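Robot Working Practice Group
Minutes of the January meeting, Marnley building, room 6

Present: Najwa Kanaan (chair), Gwion Cadwaladr, Somtochukwu Akande, Eirlys Pugh (minutes)
Apologies: Adalberto Vasconcelos

1. Minutes of the last meeting

Agreed, with one change. Under item 2, "Wynne cell" should read "Barkach cell".

2. Simulation check before new arm tasks

Gwion presented revision 8 of the draft rule. Any new pick or place task must be run in simulation before it goes on an arm at Marnley or Cullen. The person who wrote the task may run it, but someone else has to sign it off.

Somtochukwu asked what the sign-off covers. Gwion said the reviewer looks at the approach path, the clearance between the fingers and each part, and anything fixed that the arm could reach. The block task was used to go through the wording. 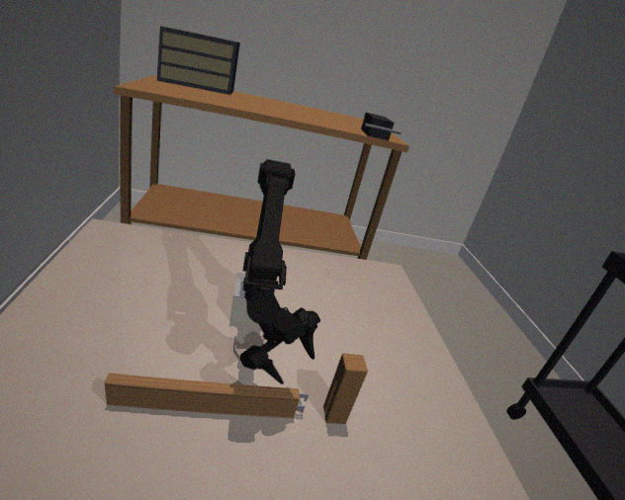

3. Room models

With the block task still up, Najwa pointed out that the model has the back table and the cart in it as well as the arm and the two wooden blocks. She wants that written in as a requirement - furniture within reach of the arm goes in the model, and anything on wheels is modeled at its parked position. Agreed.

Eirlys asked who updates a model when a room is rearranged. Agreed that it is whoever moves the furniture, by a note in the cell log before the next run. Somtochukwu thought people would forget. The wording will be looked at again once Cullen has used it for a month.

4. Open-gripper hold

Current practice differs between sites. Wynne stops the arm above the part with the gripper open and waits for the operator to confirm. Marnley does not. Somtochukwu is in favor of the hold for first runs only. Gwion would keep it for every run until a task is signed off. Not settled, carried over.

5. Incident reports

Report 451 closed. No new reports.

6. Actions

Gwion - add the room model wording to revision 8 and send it out.
Somtochukwu - write up both options for the hold.
Eirlys - send the draft to Adalberto for comment.

Meeting closed at 3:40 p.m.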